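December 20, 2025

Dear Ms. Ní Chonaill,

Thank you for your patience with this one. I promised you a mid-grant report before the holidays, and I'm going to squeak in just under the wire. It has been a full and mostly happy autumn at the Skerthorpe Community Kitchen, and I'd like to take my time telling you about it, so please pour yourself something warm.

## The cooking classes

When we wrote the proposal, we guessed that the evening classes would be slow to fill and the lunchtime ones would be packed. We had it backwards! The lunch sessions never really found their crowd (people who are home at noon mostly want to stay home, it seems, and I can't blame them), while the evening series had a waiting list by the second week. We moved two of the lunch slots to evenings in the middle of the season, and 71 people have now finished the full set of 8 classes. The proposal had asked for 60, so we are very pleased.

The class on beans and lentils was the surprise favorite. I had been worried that it would feel like homework, but Saturnino Figueroa taught it, and he has a way of talking about a pot of black beans that makes you want to go straight home and put one on. He cooks them with orange peel and a bay leaf, and he let everybody taste at every stage, even the stage where they taste like nothing at all. Several people from that group have kept meeting on their own to cook together, and they swap recipes over email. I'm on the list now and I have made the red lentil soup four times.

Bread was harder. Two hours is too short for a yeast dough, and we ended up sending people home with bowls under dish towels and a sheet of directions, which led to some anxious phone calls after nine at night. For the next round we'll switch to flatbreads and biscuits, which fit the time, and save the loaves for a longer weekend session if we can find the room for one.

## Meals and pantry boxes

The community suppers served 1,159 plates between the start of the grant and the end of last month, against a goal of 1,000 for the same stretch. The chicken and rice supper brought the biggest turnout, and the squash lasagna brought the most compliments. We also tried a fish chowder, and I will only say that we won't be repeating it at that scale.

The pantry boxes have gone a little less smoothly. Our old supplier dropped the small-order route in early fall, and for three weeks we were driving to Molent ourselves to pick up dry goods. We have since joined a shared delivery with two other kitchens, and it's working well — the boxes are going out on time again, and the produce is arriving in better shape than it did before. The extra fuel does show up in the budget, and I've marked that line for you.

## Money

We have spent a bit under half of the award, which is where we hoped to be. Ingredients ran over, partly from the extra suppers and partly from the price of eggs and cooking oil. Printing ran well under, as most people were happy to get their recipes by email. With your permission, I'd like to move the leftover printing money to ingredients. It's a small shift, but I would rather ask than assume.

The one larger item still open is the dishwasher. Ours is limping. We've had it repaired twice, and the repair shop was kind but frank about its future. I have asked for two quotes and will send them along as soon as both are in. There is nothing you need to decide now.

## What comes next

The new class series opens in February. We're adding a short course on cooking for one or two, with plenty of toaster oven recipes, after so many of our older neighbors told us they hardly ever heat up the big oven anymore. The handouts for that one are half written. I'd also like to bring back the Removel supper, our clear-out-the-freezer night, which got its silly name years ago and has kept it.

You would be so welcome at any of these. Come hungry, and please let me know if you'd like any of the numbers broken out differently.

With warm thanks,
The program coordinator, Skerthorpe Community Kitchen 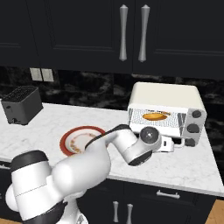

*Toaster oven on a white marble countertop.*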